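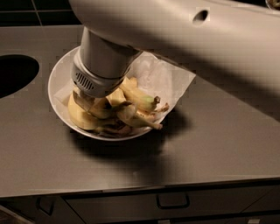
**Plemton Group for Shared Kitchen Robotics, Food Handling Section**

## 4. Working rules for counter tasks

The rules in this section apply to every episode in which the arm handles food or works next to an open food container. They were drafted after the pilot phase and revised once, in July, when the Linby and Brenex sites were brought under the same protocol. Before that, each site kept its own sheet, and the two differed on who could restart an arm after a stop.

### 4.1 Contact with food

We sort contact into three levels. Level A is no contact: the gripper moves over or beside the food without touching it. Level B is contact with peel, rind, shell or packaging. Level C is contact with a part that would be eaten. The level is set before the episode and written on the run sheet. Any unplanned contact raises the episode to the level that was reached, and it stays there even if the operator thinks the contact was harmless.

Food used at level B or C is treated as waste at the end of the session. It may not be returned to the shared refrigerator. Food from level A episodes may be used again the same day for robot work only.

The gripper is wiped down with food-safe cleaner between levels and between food types. After a level C episode, the operator also checks the vents and seams of the wrist for residue and signs the run sheet.

### 4.2 Bowls and liners

Open bowls are used with a sheet between the food and the bowl. The sheet may extend past the rim, as in Figure 2, but a raised corner has to be entered in the scene notes. Loose sheet material can be caught by the fingers, and the planner doesn't model it. The bowl's position is checked again after any contact with the rim.
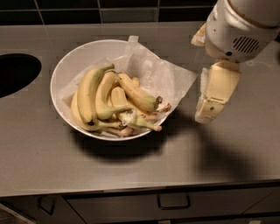
*Figure 2. Lined bowl of bananas on a steel counter, with the gripper to the right of the bowl.*

### 4.3 Counter openings

Sinks and other openings in the work surface are marked as keep-out regions in the Samir planner. The region extends 10 cm past the edge of the opening. The rule covers the gripper and anything it holds. It doesn't cover the upper arm, which may pass over an opening at normal height. If an object falls into an opening, the operator stops the arm and removes the object by hand once the drives are off.

### 4.4 Compliance

We checked the run sheets of all 2,760 episodes recorded under the revised rules. Of these, 2,618 were complete and met every rule above. The remaining 142 were left out of the results in Section 5. Most of them had no contact level written down before the start, and a smaller group lacked the cleaning signature. We didn't try to fill in missing entries from video, as the contact level records what was planned as well as what took place.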